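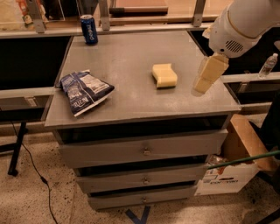

I finally made it over to the student robotics open day at Cesden, after two years of promising Chae-won I'd come and then finding something else to do. I'm so glad I went! I stayed the whole afternoon, missed lunch, and came home with a tote bag I didn't need.

Quick background for anyone who doesn't follow these things as closely as I do: the class runs from January, the students work in small teams, and 22nd September is when they throw the doors open and let people like me wander in and ask silly questions. Entry is free. Parking is not (bring quarters, the machine hates cards).

I started with the table-clearing and drawer team, mostly because that's Chae-won's group and she'd have hunted me down otherwise. Their project is called Fimby. The job sounds like nothing at all: there's a gray metal cabinet with three drawers, there's some everyday stuff sitting on top, and you tell the arm what you want done. Pick up the sponge. Put the chips away. Shut the middle drawer. My nephew could do it at three years old, and watching a team of very bright twenty-year-olds sweat over it gave me a whole new respect for my nephew.

The snack bag is the one they all complain about. A soda can keeps its shape and a sponge forgives you, but a puffed-up bag slides off when you nudge it and crinkles into some new shape every time you grab it. Chae-won told me they burned through a whole month on bags alone. I asked if they got to eat the practice ones and she gave me a look, so I'm going to say yes.

Drawers are the other headache. The knobs are small and round, and if the gripper comes in even a little crooked it slips right off. Akihiko Higuchi, who teaches the class, makes every team log 100 tries at a task before they're allowed to tell anybody it works. Fimby had done 200 on the top drawer and 100 on each of the others. The bottom drawer is the worst, he said, and he looked kind of pleased about it. He also won't let them fix the knobs! Somebody asked for big square handles last spring and he told them to go home and look at their own kitchens.

I watched maybe a dozen runs. The first one I saw, the arm went for the sponge, stopped, thought about it for what felt like forever, and then picked it up and dropped it in the top drawer as sweet as you please. Everyone clapped. The next one it closed the drawer first and then tried to put the sponge in it. Everyone clapped for that too.

Across the hall was Uvby, which is Ysaline Lebrun and Gearóid Nic Aodha's project, a little wheeled thing that follows you around carrying library books. It followed me! It followed me to the restroom door, in fact, and Gearóid had to come and get it. Their whole parts budget was $500 and they had the receipts taped up on the wall next to the poster, which I thought was a great idea and wish more people did. Ysaline walked me through how it decides who to follow, and I nodded a lot. Something to do with shoes.

I only caught the end of Kumiko Oda's talk in the big room, so I can't tell you much about the first half. The part I heard was about writing down your failures properly, with the time and what you'd changed since the last run, and she put up a page from her own old notebook that just said "no" eleven lines in a row. I want that on a mug.

Food was the usual, sandwiches gone by the time I got there, good cookies. The coffee came from the Ueda cafe downstairs and was much better than it had any right to be.

If you're thinking of going next year, get there early and do the upstairs rooms first, they get hot later on. Kids are welcome and there's a table where they can drive a small arm with a game controller (I had a go, I was terrible, a girl of maybe seven took over). Chae-won says Fimby is going to try two cabinets side by side next term and I've already told her I'm coming back for that.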